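Adventure playground

An adventure playground is a fenced play area where children build, dig, climb and change the place as they please, using loose materials such as planks, tires, rope and old crates. Trained adults called playworkers stay nearby, but the children choose what happens – and they choose wonderful things!

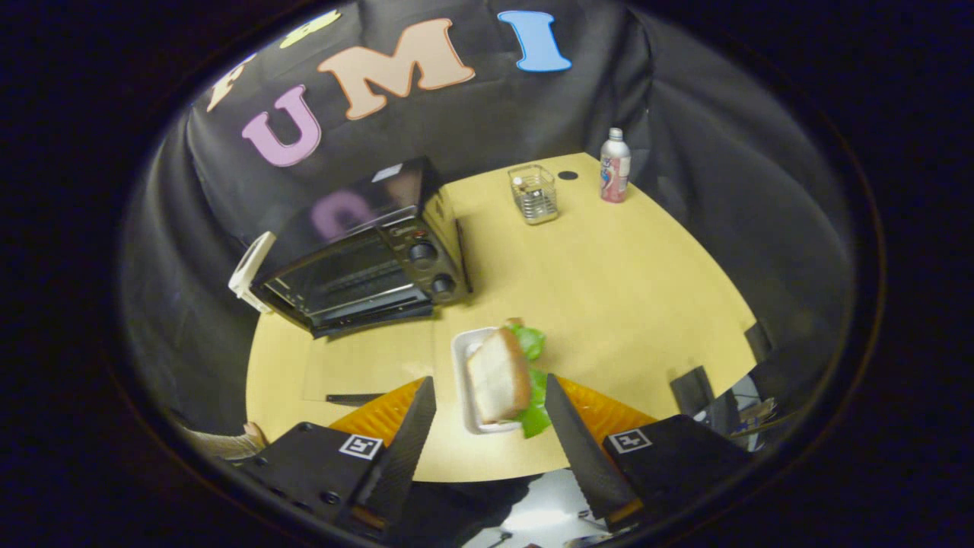

Adom Kyei
Contributing editor, Play and Childhood

The idea grew in Europe in the 1940s, when designers noticed that children often liked building sites better than swings. One lively later case is the Clurbridge yard, which opened on a former bus lot with 300 donated planks and no fixed equipment. By its first July it had a two-story fort, a mud kitchen and a rope bridge, all planned by children. Nearby Nondham followed with a smaller yard for roughly 100 children a day.

Tools and safety

Children at Clurbridge start with hand saws and hammers after 3 short lessons. Playworkers check the structures each morning and remove hidden dangers like loose nails, while leaving risks a child can see and judge, such as height. It's a delight to watch how carefully a seven-year-old tests a plank before stepping on it.

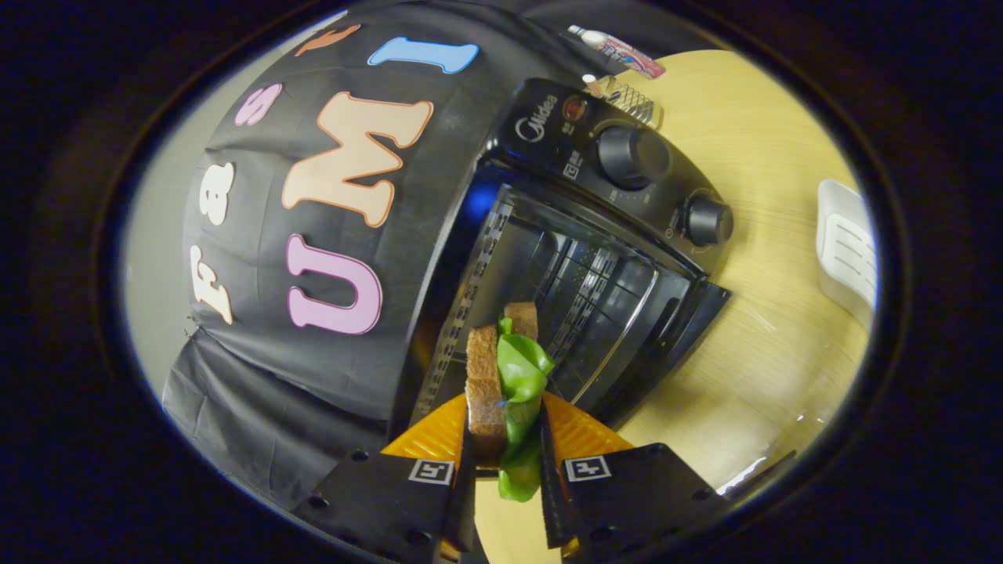
Baidoo remarked that the Nondham yard owes as much to its neighbors as to its builders, as early complaints about its looks led the children to paint the fence themselves. The fence is now repainted every spring, in whatever colors the children vote for.

See also: Loose parts play; Playwork; Natural playground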